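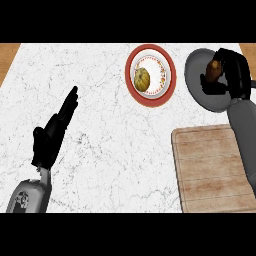
Two-arm sorting task in the sim kitchen. Squash on the red-rimmed plate, the brown one in the right hand over the gray dish.

May
By Kamonchanok Jitpraphai

Teleoperating a two-handed pick and place, start to finish

Quick writeup of how we record demos for the kitchen tasks. Two people asked in the same week so I'm putting it in one place. Covers simulated scenes only. Real arms are a different page, different safety rules, don't mix them up.

You need: headset and both hand controllers, the Custska sim build (the one with the marble counter), Haltix recorder, a chair that doesn't roll. Forty minutes free. Don't start with ten.

Before you put the headset on

Open the sim first, then the recorder. Other way round and the recorder grabs an empty session and sits there looking fine. You lose the whole take.

Load the scene, let it settle. Objects drop a tiny bit at load and some of them rock. Round vegetables especially. Wait till nothing is moving.

Check the task text. It's the line saved with every demo, so if the text says "move the potato to the plate" and you put it in the dish, that's a bad demo even if the motion was beautiful. Read it out loud. I'm serious, saves more takes than anything else on this page.

Set the episode cap to 1,840 steps. Default is lower and will cut you off right when you're opening the hand.

Calibrate

Sit down, elbows loose, hands in front at a comfortable height. Hold still, press both side buttons. The sim hands should jump to match yours.

Now wiggle. Left hand left, right hand right. If they're swapped, take the controllers off and swap them, do not fix it in settings. Someone will use the rig after you.

Rotate each wrist slowly both ways. Look for a point where the sim wrist stops and yours keeps going. Remember where it is. You'll want to stay clear of it during the grasp, the solver gets jumpy near the limit and you get a shake in the recording.

Curl your fingers one hand at a time. If a finger lags or stays out straight when you've closed your fist, redo the finger calibration for that hand. For the hand that isn't doing anything in this task it matters less. But park it somewhere sensible, see below.

The idle hand

People forget it. The policy doesn't! It learns from both arms, every step. If your left hand drifts all over while the right one works, the trained robot will drift too.

So pick a parking spot. Low, clear of the plate, clear of whatever the right arm needs to cross. Over bare countertop is good. Get it there in the first second and leave it. Rest that forearm on your leg or the arm of the chair if you can.

Finger pose on the idle hand: whatever you can hold without thinking. One finger out and the others folded is ok, open flat is ok. Just keep the same one for the whole batch. Changing it halfway gives you two clumps in the data and a very confused hand at test time.

The pick

1. Start recording. Count one beat with no motion.

2. Move the working hand above the object, higher than feels neccessary. Coming in low from the side is how you knock things.

3. Line up the wrist before you go down. Turning while you lower is the number one cause of bumped plates.

4. Go down slow. Let the fingers straddle the object. Long shapes, put your fingers across the short way. Closing along the length pushes it out of the hand.

5. Close. Not a snap, not a creep. If you squeeze too hard the physics gets upset and the object shoots off, you'll know when you see it.

6. Hold a beat. Then lift.

If the grip looks bad on the lift, stop and restart. Don't rescue it. There's a time for recovery demos (end of page) and it's not now.

The carry

Straight up, across, straight down. Boring is good.

Watch your forearm and not only the hand. The arm link is long and on the right side it passes over the cutting board. Fine as long as it stays above it. If you drop your elbow to get a better look at your fingers, the link drops too, and contact with the board ends up in the log. Contact with anything that isn't the target object gets the episode flagged.

Same if you reach toward the plate side. Come over the top of the rim. The squash is light in sim and rolls if you so much as brush it.

The place

Bring it over the middle of the target. The hand is bulky and hides a good part of what's under it, so you can't always see the rim from a top-down view. Switch to the side view before you lower. It's the thumb button on the left controller. Practice pressing it without moving that hand, because your parked hand will twitch, everybody's does at first.

Lower until you see the object stop going down. Open fingers gently, thumb side first if you can manage it. Then straight up. Do not pull back toward yourself, the curled fingers catch the object and drag it out again.

Wait one beat with the hand clear. Stop recording.

Keep or toss

Play it back at double speed right away. Toss if:

- the idle hand wandered
- anything got bumped, even if it ended up ok
- there's a freeze longer than a beat in the middle (you were thinking, the robot will learn to think too)
- the object was dropped from height
- task text and end state don't match

Keep if it's a bit slow. Slow is fine. Slightly crooked is fine. You want some spread in the paths, just no mistakes in them.

For a first policy on a task like this I'd go for 161 kept demos. Our first batch was 35 and the trained arm got over the dish and just hung there, never let go. More demos fixed most of it, the one-beat pause before opening fixed the rest. Too long a pause in the early set, basically. So keep your beats short and keep them even.

The Thaweesak set is up to 499 now across all the scene layouts and that one's solid, use it as your reference if you want to see what good looks like. Play a few before your first session.

Shuffle the scene

Every ten demos or so hit randomize. Objects swap places, plate and dish move a little. If you record everything with one layout the policy memorizes the layout. It will reach for where the squash used to be.

Don't randomize the counter and lighting in the same pass. One pass for positions, another for looks. Makes it much easier to find out what broke.

Also after each shuffle check that both arms can reach everything. Sometimes an object lands out at the far corner and you end up at full stretch. Stretch demos are shaky demos. Reroll.

Recovery demos

Once the clean batch is done and you've trained once, go look at how it fails. Then record those. Start with the object half gripped, or the hand too far left of the dish, and fix it calmly. Set the recovery tag in Haltix before you start, it can't be added afterwards without editing files by hand.

Keep them well under a fifth of the total. Too many and the arm starts making the mistake so it can do the fix.

Common problems

Hand jitters when still. Usually tracking. Close the blinds, clear shiny stuff off the desk.

Object sinks into the dish. Old build. Update.

Delay between your hand and the sim hand. Close the playback window, it keeps rendering in the background. If still laggy, drop the preview quality. Doesn't touch the saved data.

Recorder says saved but no file. Disk full, check the Trilance share, somebody needs to clear out old test takes (me probaly).

Nausea. Take the headset off. Don't push through it, your demos get worse way before you notice. Twenty minutes on and ten off works for most people.

At the end

Export, check the number of episodes against your tally, write the batch name in the log with the idle hand pose you used. Controllers back on the charger. Leave the sim closed and the recorder closed, next person opens them in the right order.

Pouring and the two-handed handoff are going on their own page when I get to it.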